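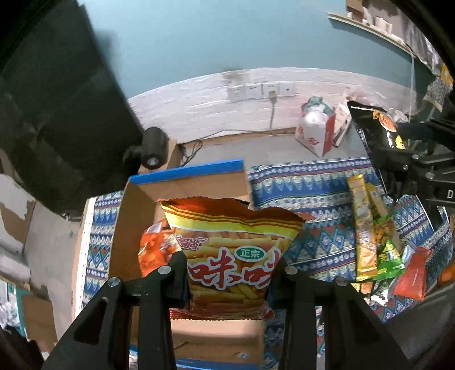 Nov 7, 2025
By the Calvo fiction desk

The method was simple. Pack the snacks into the cardboard box with the hand-held grippers, one in each hand, then tip them out and start again. Trustent wanted 500 runs and she was on run 154.

She held each packet upright for a moment before letting go – the protocol asked for that. The results so far said the model learned more from slow hands than from quick ones.

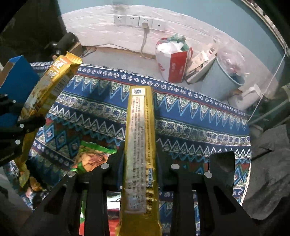 Run 155

She took the next one slower still. In May she had packed like this for her mother, without thinking. Now she thought about every bag. She let go and reached for another.

More short fiction
Lumero at Night
The Amby Letters
Six Stops to the Sea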